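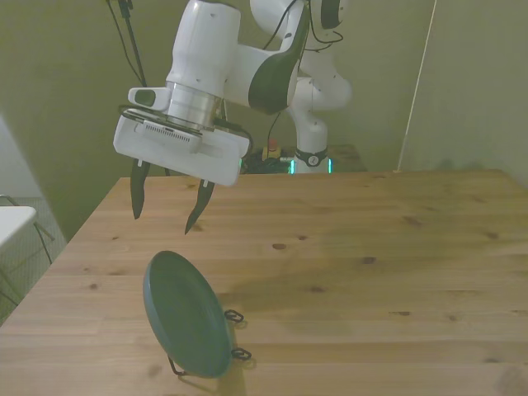

I don't buy the case for plate stands. The Bitenard catalog gives them 22 pages this spring, and every dish in it stands on edge like a museum piece. A plate is for toast. Propped in a wire stand, it collects dust on the side you eat from, and somebody has to wash it before dinner anyway.

Stakero wants $36 for a stand. I paid less for my plates. Fans say a nice glaze deserves to be seen, and I'll give them matte green on a pale wood table. But I see mine at every meal, with eggs on it, and in August I'll still have the table space.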